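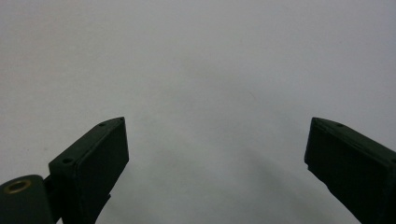
I've been meaning to write about the people of Murkesholm for a good while now, ever since I finished the old parish history that a friend lent me last winter and then let me keep on my shelf for far too long (I did give it back, with a jar of plum jam). It's a fat brown book in the Barroso reprint, the one with the tiny type, and I read it mostly in bed with a pencil behind my ear. By the end I had so many scraps of paper sticking out of it that it wouldn't close.

Murkesholm is a low island, longer than it is wide, and you reach it from the harbor at Hodum when the water in the sound is behaving itself. There is grass, there is rock, and there is a great deal of wind. The census taken in the days of the herring counted 2,139 people living there, which is hard to picture when you walk up the main road today and meet one man and a dog. Now the island has over 200 year-round households fewer than it did then, and a lot of the old farms are summer places with nice curtains.

What I love about the islanders in the book is how firmly they held on to their own way of doing things. The Hodum people thought of them as slow and proud, and said so in print whenever they had the chance. A minister sent over from the mainland complained in his letters that they would listen to everything he told them, thank him kindly, feed him until he could barely stand, and then go home and do exactly what their grandmothers had done. I laughed out loud at that, as I come from people like that myself.

Take the matter of houses. A Murkesholm house went to the youngest daughter, and the boats went to the sons, and that seems to have been the rule for as far back as anyone wrote things down. The older daughters got sheep and bedding. The youngest stayed put, looked after her parents, and when she married, her husband moved in with her and took the name of the farm. On the mainland it all went to the oldest son and the rest had to shift for themselves, so you can imagine how the lawyers felt about it! There was a whole string of court cases over this, and the book spends 12 pages on one of them, over a farm with a well and a quarter share of a landing place. The daughter won in the end, although her brothers had already knocked down the boathouse out of spite.

Then there was Proren. This is the stretch of high pasture at the north end of the island where the women and the older children went with the cows from late spring until September. They lived up there in small stone huts, two families to a hut, and made butter and a brown cheese that I would dearly like to try. The men were out fishing for most of the same months, so for a good part of every year the island was split in two, with the women running one end of it and the sea taking care of the rest. Everything that needed deciding about the grazing was decided at Proren. They met outdoors, by a particular flat stone, and a woman spoke if she was holding the butter paddle. I have read that part over and over. The paddle went around from hand to hand, and if you wanted to answer somebody you had to wait until it came to you — by which time I suppose you had cooled off some.

The coming down from Proren was the big day of the year, bigger than Christmas by the sound of it. The cows had ribbons tied on, the cheeses were carried down in slings, and the men stood at the lower wall in their clean shirts. There was a song for it with a verse for each farm, sung in the order you would pass them walking south. New verses got added when a farm was divided and old ones were kept even after a farm was abandoned, so by the end the song took most of an afternoon. A schoolteacher wrote down the words but couldn't write music, and the tune is mostly lost. There are people who think they have a piece of it. I heard a version hummed in the shop at Hodum once, by a lady who told me firmly it was the right one, and I wasn't going to argue with her.

I should say something about weddings too, as that's what my sister always asks about. They happened in the dark part of the year, when everyone was home. A bride wore a gray shawl that belonged to the island as a whole, and it was kept at whichever farm had held the last wedding. You went and fetched it on foot, whatever the weather, and you brought a loaf with you in exchange. The last shawl was supposed to be 300 years old, though the book is careful about this and says it had been darned so often that there may not have been much of the first one left. It went missing when the church roof was being repaired, and there are at least two families who each believe the other one has it in a trunk.

Things changed when the herring left. The book gets quite sad here, and I'll admit I skipped a little and then felt guilty and went back. The young people went first to Hodum for the winter and then to Hodum for good. The huts at Proren stood empty, and the younger daughters began to sell. What strikes me is that the older folks who stayed became stricter than their parents had been. They fined each other for bringing the cows down early. They wouldn't have a mainland boat at the landing on a Sunday. An outsider passing through at that time would have gone home and written that these were the most stubborn, old-fashioned people he had ever met, and that they had always been so, and I think he would have had the second part wrong. In the early records they were trading with everybody, dancing to borrowed tunes, and wearing whatever buttons came off the last ship.

I went across myself one September, in the afternoon boat, with sandwiches and the wrong shoes. You can still find the huts if you follow the wall north and don't mind wet feet. Most are down to knee height, but one has been given a roof again and has a bench along the south side, and I sat there for an hour out of the wind and ate my lunch. I looked for the flat stone and found four that would have done very well.

If anyone reading has family from the island, or knows even one line of the song, please do leave a comment or write to me. I'm especially hoping for the verses from the west side farms, which the schoolteacher seems to have left out, and I'd be happy to trade for my notes on the court case, once I've typed them up properly.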